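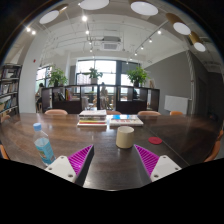 **Trirkisberg, February 6, 2019.** Skomer will hold an open day on its tabletop handling work at the Trirkisberg office. Visitors can try the hand-held gripper used to record pick-and-place tasks and review the recordings with staff.

The gripper has two fingers with ribbed pads on white plastic mounts. Tasks are recorded on ordinary furniture with everyday items such as cups, coasters and water bottles. The current set, named Eder, holds 2074 recordings made by 97 operators. Each file is checked by a second person before release.

"We record in the rooms people work in, with the lighting as it is," said Rattana Mahawong, head of data collection. "Reflections on a tabletop stay in the set."

Hendrik Shezi will present the calibration procedure. Sessions are limited to 100 visitors in total, and registration is required. A second open day is planned for June in Gedirden.

Press contact: Thitima Tanasarn, Skomer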